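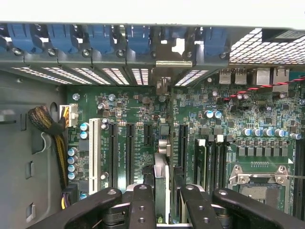 From: Noeline Pomare
To: fetcombe-list
Subject: Re: "First generation tape" on the new Okby Sessions CD
Date: 2026-07-14

Gøran Lunde wrote:

> Got mine yesterday and I've played it straight through twice. I think
> this is the one we've been waiting for. The sticker says it was
> transferred from the first generation tape, and you can hear it right
> away. The accordion on the second track has air around it, the bass
> doesn't boom, and there's a breath before the first verse of "Ferry
> Money" that I swear was never there on the 2000 disc. I've put the old
> one (TUT 1065) in the box for the charity shop. The new one is TUT 1134
> for anyone ordering by number.
>
> Also the booklet is much nicer. Has anyone else got theirs yet?
>
> Gøran

Mine came too, and I'm sorry to be the one who turns up with the cold water, but please take 1065 back out of that box until you've read this.

I have three problems with the sticker. The first is that it doesn't say whose first generation tape. The sessions were recorded at Okby over two nights and, going by what Tutton printed in 2000, mixed somewhere else later on. So "first generation" could mean the reels that were running in the hall, or the first mixed tape, or the first copy of that, which is how some labels use the phrase when they want to be generous to themselves. The booklet has four pages of memories from the fiddle player and not one line about what machine was used or what was written on the tape box. A label that had really found the hall reels would have put a photograph of the box on the back cover. I would have.

The second is the dropout. Everyone here who owns 1065 knows the little dip in the left channel during the last chorus of "Ferry Money", where the accordion goes soft for a moment and comes back. It's on the new one. Same place, same side. I listened on headphones, then on speakers, then on headphones with the balance all the way over. Now, if that dip was on the hall reels then fine, it would be on everything made from them. But it isn't on the 7-inch. I have the 7-inch, it's noisy and somebody stood a mug on it, and the accordion goes right through that chorus without a flicker. So at least one tape existed without the fault, and whatever they used for 1134 is a tape with the fault, and so was whatever they used in 2000. You can draw your own line between those dots. I know where mine goes.

The third is the breath. I wanted to hear the breath, I really did. It's there. It's also on 1065. Turn 1065 up until the first verse is as loud as the first verse on the new one and there she is, breathing in. The new disc is a good deal louder all the way through, and louder nearly always wins when you play two things one after the other. I fell for the same thing with the Magnusson reissues and wrote a very silly message to this list about them, which one or two of you still have saved, I'm sure.

I'm not saying they sound the same. They don't. Somebody has taken down the low end a bit, and I agree that helps, the bass on 1065 always sounded like it was in the next room with the door shut. And somebody has brightened the top, which you're calling air and I'm calling a treble control. On the slow numbers I like it. On "Seven Gates" the cymbals get splashy and I had to turn it down, and I've never had to turn down a cymbal on a folk record before.

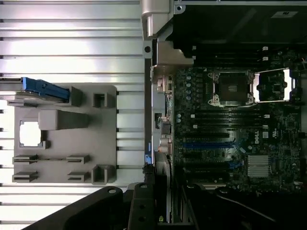 Gray fixture plate on the worktable, blue-handled part along the upper edge.

What I'd like somebody to do, someone with better equipment and more patience than I have:

Match the levels of the two discs properly, by measuring, and then have another person pick which one plays. Do this with at least the opener and "Ferry Money". If you can still tell which is which on "Ferry Money" I'd like to know what you were listening for.

Check the speed. I have a feeling 1134 runs very slightly slow compared with the single, but I only have the one turntable and I don't trust it. If 1065 and 1134 run at exactly the same speed to the end of the longest track, that's another hint they came off one transfer. Two separate playbacks of a tape on two machines years apart hardly ever stay together that long.

Look at the fade on the last song. On 1065 it goes down in a sort of step near the end, as if a hand slipped. I think the step is there on the new one but there's more applause pushed up around it and I changed my mind each time I played it.

As for the booklet - yes, it's nicer. The photos are bigger and the lyrics are in there at last. But whoever typed the lyrics did it by ear. Verse three of "Ferry Money" is not "the tide at Fetcombe weighs", it's "the tide that Fetcombe pays", it's in the songbook, and this list is named after the place so we might be expected to have a view. The credits also leave off the second guitarist, who was on the 2000 one. I don't know if that's a mistake or a quarrel.

I wrote to Tutton through the form on their site and asked two plain questions: which tape, and who did the transfer. I got a reply thanking me for my interest and telling me about the vinyl, due in September. It will be "cut from the same source". Well, quite.

If it turns out I'm wrong and there's a hall reel sitting on a shelf with a dip in the left channel, and the 7-inch came from some safety copy made before the tape got creased, I'll say so here. That could have happened. Tape gets damaged. But then the sticker should say "first generation tape, damaged" and the 2000 disc should have been made from it as well, and in that case what exactly are we paying for the second time?

For people who don't own either: buy whichever is cheaper. The songs are wonderful, the singing on the second night is as good as anything she did, and you'll be happy with it. For people who have 1065 and are ordering the new one on the strength of Gøran's message, I'd wait for somebody to do the level match.

Gøran, no hard feelings I hope. What did you play them on, and did you touch the volume between discs?

Noeline

PS. Does anyone have the Dutch cassette? I'd like to know about that last chorus.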